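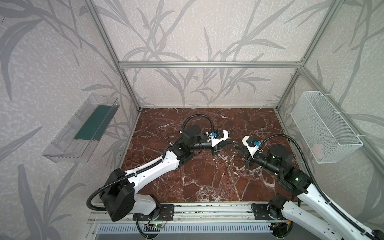

Two robot arms reaching in over red-brown marble.

How does a lost pet tell people where it lives?
By Wulan Rahman, April 2025

My cat Menon is 14 years old and grumpy, and she has a microchip under her skin. You can't see it. I can't feel it when I pat her, either. But if she ever wandered off, that tiny chip could help get her home!

So what is it? A pet microchip is about as big as a grain of rice. Inside its little case there's a chip with a number on it, and a coil of very thin wire. The vet puts it in with a needle, usually between the shoulder blades. It pinches a bit, like when you get a jab. Menon yelled once and then ate a biscuit.

Kids always ask me if the chip has a battery. Nope! Most of the time it just sits there doing nothing at all. When a vet waves a scanner over the animal, the scanner sends out a kind of invisible energy, and the coil picks it up. That wakes the chip for a moment and it sends its number back. The number pops up on the scanner's little screen.

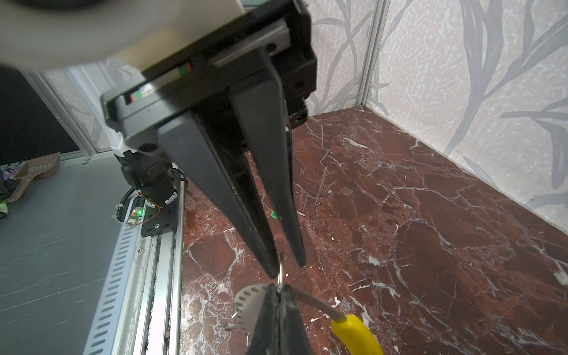 The number isn't a name or a phone number, it's just a long string of digits. The vet or the shelter has to look it up in a big list called a registry, and the registry is where your family's details are kept. Have you moved house? Has Mum got a new phone? Then somebody needs to tell the registry, or they'll be ringing the wrong people. We moved to Virkora last August and I forgot for weeks (oops).

Here's another thing people get wrong. A microchip can't show you a dot on a map. It isn't a GPS tracker. The scanner has to be held really close, so someone has to find your pet first and take it to a place with a scanner. 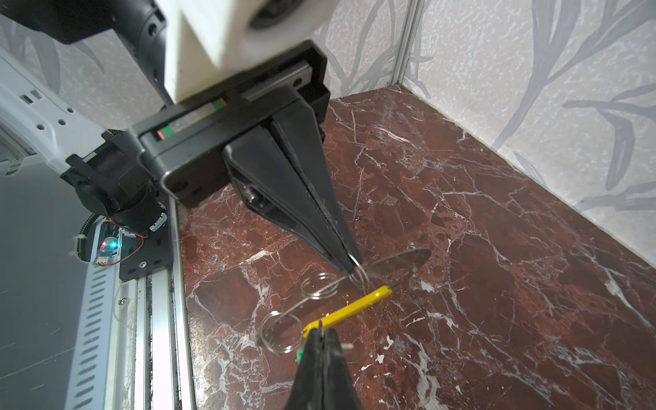 A collar tag is still a great idea, because your neighbour probably hasn't got a scanner in the kitchen drawer. My brother's dog Ititz got out through the side gate in a storm, and a lady 19 streets away read his tag and rang straight away. Tags can fall off, though, and the writing wears down, so have a look at it now and then. If you can't read the phone number, nobody else can.

Things to ask a grown-up tonight:

Is our pet microchipped?
Which registry is it on?
Is the phone number still right?

And if you find a lost cat or dog yourself, don't grab it or chase it, even if it looks friendly. It might be scared. Go and get an adult, and they can ring the vet or the council.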